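4.2 What borrowers said about the first missed payment

The interviews in Semdale gave us far more than we had hoped for on one narrow question: what happens in the weeks between a household missing its first mortgage payment and the lender making contact. Earlier work has mostly started later, once a formal notice is on file, and so the opening stretch has stayed rather dark. Our 56 households were generous with their time and with their paperwork, and several brought whole folders of letters, bank slips and handwritten budgets to the table.

The most striking pattern is how early people knew. In Semdale and in Grolterside alike, most borrowers could name the month in which they first expected trouble, and it usually fell well before the payment that was missed. They had already cut back on food and heating, moved the car insurance to a cheaper policy, or asked a brother or a parent for help. One borrower in Grolterside described it as "watching the tide come up the path". Very few had rung the lender at this point. When we asked why, the usual answer was that they did not think they were allowed to, as nothing had gone wrong yet.

This matters a good deal for the Lowther scheme, under which a borrower can ask for payments to be lowered for up to 3 months. The scheme's rules do not require arrears. Even so, the letter that explains it is sent only after 2 payments have been missed, and borrowers quite sensibly read it as something meant for people already in arrears. We were delighted to find a natural comparison here. The Flunard branch had been putting the same leaflet in with its yearly statements, which go out in June, and its borrowers spoke about the scheme in a completely different way -- as an ordinary feature of the loan, like the option to overpay.

We do not want to claim too much from this. Flunard borrowers had slightly smaller loans and steadier work, and both of these would make an early call easier. The contrast does survive when we look only at households with one earner, though, and it shows up in the wording of the interviews as well as in the coded answers. Flunard borrowers said "ask" where the others said "beg" or "own up".

A second theme was the telephone itself. Borrowers disliked having to tell their story again to each new member of staff, and those who had been passed between teams were much more likely to stop calling. A fixed contact, even one who could offer very little, was valued highly. Some people kept a direct number on the fridge long after the arrears had been cleared!

Figure 4. Desk 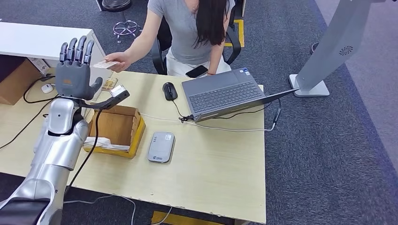
We return to the fixed contact in Section 5, where the call records let us test whether households with one named adviser agreed a plan sooner than those without. The interviews suggest that they should, and they also suggest a reason: borrowers with a fixed contact told us they mentioned bad news, such as a cut in hours, as soon as it came.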